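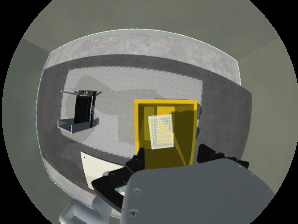
Sándor Pap

Soaking, Toasting and Resting: Three Ways of Treating Pearl Barley Before a Cold Salad

Project report, Food Preparation II

Background

Pearl barley is cheap, keeps for a long time in the cupboard and holds up well in a dressed salad. It also goes gluey if it is handled badly. Most recipes I read before starting told the cook to rinse the barley and boil it until tender. A few asked for an overnight soak, and a few had it toasted in oil first. The recipes rarely gave a reason, and two of them contradicted each other on whether soaking makes the grain softer or just faster to cook.

I wanted to find out which treatment gives the best grain for a salad that will sit in the refrigerator for a day before it is eaten. My aunt runs the lunch counter at Mundero, where the barley salad is made the afternoon before, and her complaint is always that it turns into a lump by noon. That was the practical question behind the project.

Ingredients and equipment

I used one brand of pearl barley for everything, Barroso, bought in a single trip so that the bags came from the same shelf. In total I cooked 1106 grams of dry barley, including the trial batches. The salt was fine sea salt. The oil for toasting was sunflower oil, and the oil in the dressing was a mild olive oil.

All batches were boiled in the same stainless steel saucepan on the same burner. I weighed the barley and the water on a digital kitchen scale and drained the cooked grain in a wide sieve.

Method

There were three treatments.

Plain. The barley was rinsed in cold water until the water ran nearly clear, then boiled in salted water.

Soaked. The barley was rinsed, covered with cold water and left in the refrigerator overnight. The soaking water was thrown away and fresh salted water was used for boiling.

Toasted. The barley was rinsed and spread on a towel to dry. It was then stirred in a little oil in the saucepan over medium heat until it smelled nutty and a few grains had started to brown. Boiling salted water was added straight to the pan. It spits, so the lid should be ready in the other hand.

Every batch was boiled uncovered at a steady simmer and tested by biting a grain. I called it done when there was no chalky center left. After draining, half of each batch was rinsed under cold water and the other half was spread on a sheet pan to cool on its own. This gave six samples from the three treatments.

Each sample was mixed with the same dressing (lemon juice, olive oil, salt, black pepper and a little honey) and put in a covered bowl in the refrigerator. I left out vegetables and herbs. In an early trial I had added cucumber, and the water it gave off made it impossible to say anything about the grain.

Tasting

The tasting was held on a Thursday at lunch, the day after cooking. A group of 23 students and staff tasted all six samples from bowls marked with colored tape. They scored each one for texture, flavor and how well the grains stayed apart. They were not told which treatment was which. Water was provided, and so were plain crackers, although most people ignored them.

Results

The soaked barley was done first. The plain batch took longer, and the toasted batch took longest. I had expected the toasted barley to be close to the plain one, but it stayed firm in the middle well after the outside looked cooked.

For keeping the grains apart, the toasted and sheet-pan-cooled sample scored highest. The plain barley cooled on the sheet pan scored lowest and had set into a block that had to be broken up with a fork. Rinsing helped the plain barley a great deal. It made much less difference to the toasted barley.

Flavor scores went the other way on rinsing. All the rinsed samples were marked down, and several people wrote "watery" or "bland" on their sheets. The dressing did not cling to them as well and collected at the bottom of the bowl. The toasted sample that had not been rinsed got the best flavor score, and the word "nutty" came up more than any other. One taster disliked it and wrote that it tasted like burnt popcorn.

The soaked samples fell in the middle on almost everything. The grains were plump and even, but many had split at the seam, and the split ones were soft on the outside. In a hot soup this would probably be welcome. In the salad it gave a slightly pasty feel.

Of all the score sheets, 2 were filled in incorrectly and left out of the averages. Taking them out did not change the order of the samples.

Discussion

The stickiness comes from starch that leaves the grain during boiling and thickens as it cools. Rinsing removes it from the surface, and some flavor and salt go with it. Toasting seems to keep more of the starch inside the grain, or at least slows it down. I did not have a way of measuring this, so I can only report how the grains behaved.

Cooling on the sheet pan had a second effect I had not planned for. The grains dried a little on the surface and took up more dressing afterward. By the next day the sheet-pan samples looked drier in the bowl, and they needed a spoonful of lemon juice and oil stirred in before serving. I did not add it for the tasting, to keep the samples equal, and this may have cost them some points on texture.

There are several weak points. I cooked each final batch only once. The toasting was judged by smell, and a different cook might stop earlier or later. My classmate Jason repeated the toasted batch at home on an electric stove and found that his browned unevenly, with a few dark grains and many pale ones. The amount of salt in the boiling water was the same by weight, but the toasted batch boiled longer and lost more water, so it may have ended up saltier.

Use in a finished recipe

I made one complete salad from the best treatment. It has toasted barley cooled on a sheet pan, roasted carrots, chopped parsley, toasted walnuts, thin slices of red onion and the lemon dressing. The barley, carrots and half the dressing were mixed the day before. The parsley, walnuts and onion went in just before serving with the rest of the dressing. A handful of crumbled feta is good on top but makes it salty, so the salt in the dressing should be cut back.

The salad held together well on the second day. On the third day the carrots were soft and the barley had gone chewy.

Further work

I would like to repeat the test with hulled barley, and with the toasting done dry in the oven, where the heat is more even. It would also be worth trying the toasted method in larger amounts, as a lunch counter would need. A deep pot of grain will not toast in the same way as a thin layer in a saucepan.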